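Ticket 252: left gripper loses marker tracking during cushion task
Project: Louro (student project, manipulation course)
Status: open, workaround in use
Priority: medium
Software: Clestum recorder, build 221
Opened: 6 May 2026

Problem

When two students work close to each other with the handheld grippers, the recorder reports "marker lost" and the trajectory of one gripper jumps. The jump is always to the same side. After the jump the finger opening values are still good, only the position is wrong. We did not have this problem in March, when each student worked alone.

What we expect

The recorder should keep the position of each gripper also when another marker cube comes into its view. In the manual of Burent I read that two cubes are allowed if they have different numbers.

Steps to repeat it

1. Start the recorder with both grippers on. Wait for the ready signal.

2. Put the cushions close to the wall and let both students reach for them at the same time. The cube on the second gripper must be turned to the camera of the first one, as it is here.
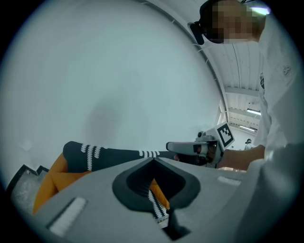 3. Move the first gripper down to the orange cushion and close the fingers. The message comes in the moment when the other student pulls the arm back.

4. Stop the recording and open the log. Look for the line "pose reset". In my longest file it is on line 2,260.

What I tried

I restarted the recorder and the computer. No change.

I made the exposure shorter, because I thought the ceiling lights disturb the detection. The pictures became darker and the message came more often, so I put the old value back.

I printed a new marker with a wider white border. It is a little better, but I can not say that it is solved.

I asked one student to stay away and repeated the grasp alone, with the orange cushion pinched between the fingers and the dark one left beside it. The water dispenser and the room behind give many fixed points to the camera, and in 7 recordings I had no jump.

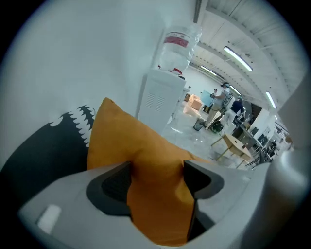
Answer from Stastum support (copied from mail)

Please check the cube numbers in the settings file. If both grippers load the same default file, the recorder takes the second cube for its own and moves the origin to it.

Result of the check

They are right about the file. Both grippers had the default one. I gave a new number to the second cube and saved, but after a restart the recorder writes the old number back. I think the folder is read-only for the student account. I have asked for the rights.

Workaround until then

Only one student records at a time. The other one keeps the gripper down with the cube turned away. Please do not delete the bad files, I need them to compare.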